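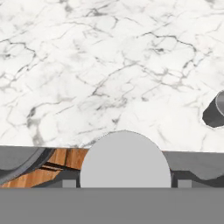
How many demos do you need before a policy learns a simple kitchen task in sim?
Somewhere near 200 clean ones for a single pick on a single countertop, and more as soon as you start moving the robot base or swapping the objects.

Thread: collecting kitchen demos in sim, quantity vs variety

marblemouth
Okay, so the above is the answer I keep getting and I want to argue with it a little. I'm collecting teleop demos in a simulated kitchen for a pick task (arm, island, bottle, you know the drill) and I'm at the point where I have to decide what to do with the rest of April. Option one is to keep grinding the same layout until I hit 200. Option two is to stop where I am, randomize everything, and live with fewer demos per layout.

I'm recording with Brekik and training with a pretty plain behavior cloning setup, wrist view plus one room view. The wrist view is what worries me. Half the time it's nothing but countertop, and I have no idea what the network is supposed to get out of that.

gantry_goose
Variety, every time. I did the single layout thing last year and got a lovely policy that worked in exactly one spot. Moved the base a hand's width and it reached for thin air with total confidence. I'd rather have 9 layouts with a small pile of demos each than one layout done to death.

pollywaffle
Gonna disagree with goose. If the policy can't do the task in one layout, you'll never know whether it's failing because of the variety or because your demos are bad. Get one layout working first! It's so much easier to debug. I usually do three rounds: fixed everything, then object pose moves, then base moves. Each round I train from scratch and look at where it fails before I collect more.

marblemouth
That's kind of where I'm leaning, pollywaffle, but the rounds take me forever. My teleop is slow and I get sloppy after lunch. Here's the room view from the setup so you all know what I'm talking about.
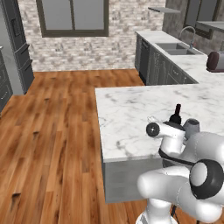 Room view, arm at the island with the bottle on the counter

marblemouth
Base stays put for now. The bottle is supposed to get a random position on the island every reset, but I haven't turned that on yet.

tinsel_server
Do you crop that view before training? There's a ton of floor in there. The whole left half is planks. If you're resizing down to something small, the bottle is going to be a few brown pixels next to a big white arm. I had the same problem in Fleveck with a mug and I got a bigger jump from cropping than from doubling the data.

marblemouth
I do not crop. Ugh. I just squash it.

tinsel_server
Well, there's your afternoon.

gantry_goose
Cropping is fine until you move the base, and then your crop is wrong. Better to put the camera closer and leave the image alone. Also the bottle is sitting right up by the wrist from that angle, so the arm's going to cover it in plenty of your demos. I'd add a view from the other side of the island before I collected a single extra episode.

pollywaffle
Adding a camera means re-recording, goose. They already have a pile of demos.

gantry_goose
It's sim. Replay the actions with the new camera on. Brekik saves the full state, doesn't it?

marblemouth
It saves state if you check the box. I checked the box on the second batch and not the first. So I can replay the second batch and the first one is stuck as it is.

pollywaffle
Oof. Even the joint positions?

marblemouth
Joint positions yes, object pose no. I could put the bottle back by hand for each one, since it starts in the same place, but then I don't trust the contacts. Last time I tried a replay like that the gripper closed a hair early and the bottle went over.

latchkey_lou
Drop the first batch. I know it hurts. Mixed batches with different camera setups cost me 2 weeks once, and I ended up throwing out the old data anyway.

On the wrist view, I'd keep it. Plain countertop is still useful if the counter has some pattern to it, because the veins slide by as you move and the network can pick up on that. The catch is that it'll memorize THAT marble. Swap the texture on reset. Qiu has a decent set of stone and wood ones, and you only need a handful to break the habit.

tinsel_server
Hard disagree on the handful. I used 3 textures and it learned all of them, and then fell over on a fourth. Go big or don't bother.

latchkey_lou
Mine held up with a handful, but my lighting was changing too, so maybe that did the heavy lifting. Fair point.

gantry_goose
What are you doing about failed grasps? Keeping or tossing?

marblemouth
Tossing anything where the bottle tips. Keeping the ones where I miss and go back in for a second try. I read somewhere that recoveries help, and it feels right, but I haven't tested it.

pollywaffle
Keep those, yes. Just trim the part where you sit there thinking about what to do next. Long pauses are poison for cloning; the policy learns to park above the object and stay there. I trim anything where the arm hasn't moved and the gripper hasn't changed. Tatex has a filter for it, but a short script does the same job.

marblemouth
Oh no. I pause ALL the time. I pause right before closing, every single demo, to check the wrist view.

pollywaffle
Then I'd start there, before cameras, before textures, before anything. Train on the trimmed set overnight and see if it moves.

marblemouth
Okay, trimming tonight, replaying batch two with a second camera after that, and batch one goes in the bin. I'll post the success rate when I have one. Goose, if I do end up at 9 layouts, I'm blaming you.

gantry_goose
Send me the trim script when it's done, mine eats the last frame of every episode and I've never figured out why.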